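About Helik

Helik is a seed testing laboratory and grain storage adviser. We test cereal, pulse and forage seed for growers, co-ops and small seed merchants, and we advise on drying and bin management after harvest. The company was set up by Akua Wumbei and Dalia Kivi, who had worked together in the seed store at Ballau.

Services

Standard tests cover germination, physical purity, moisture content and thousand-seed weight. Vigor testing is available for wheat, barley, field peas and vetch. Each sample is given a lot number on arrival and divided with a riffle divider. One part goes to testing and the other is kept in cold storage until the next season, so that a disputed result can be repeated on the same seed.

Germination counts follow the schedule for the species. A first count is made early in the test and a final count at the end. Abnormal seedlings, hard seed and dead seed are reported separately. Results are sent by email as a single-page report, with a paper copy on request.

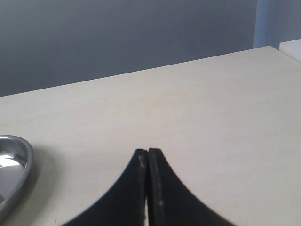
Work surface at Helik.

Last season the laboratory handled 873 samples from 133 farms. Most were farm-saved cereals. Forage mixtures made up a smaller share but took more bench time, as each species in a mixture has to be separated and weighed before it can be tested.

Storage advice

Dalia Kivi runs the storage side. A site visit includes a moisture and temperature profile of each bin, a check of fans and ducts, and a written schedule for aeration. We do not sell fans, dryers or treatments. Clients who need equipment are given a specification they can take to any supplier.

Staff and locations

Akua Wumbei is head of testing and signs all reports. Butkienė is our sample intake point, and Rurno is the office for storage visits and billing. Samples can be dropped off at Butkienė until 4 p.m. Lots received on Tuesday or earlier are set up the same week. July and August are the busiest months, and storage visits in that period should be booked ahead.

Minimum sample sizes by crop are listed on the Sending Samples page.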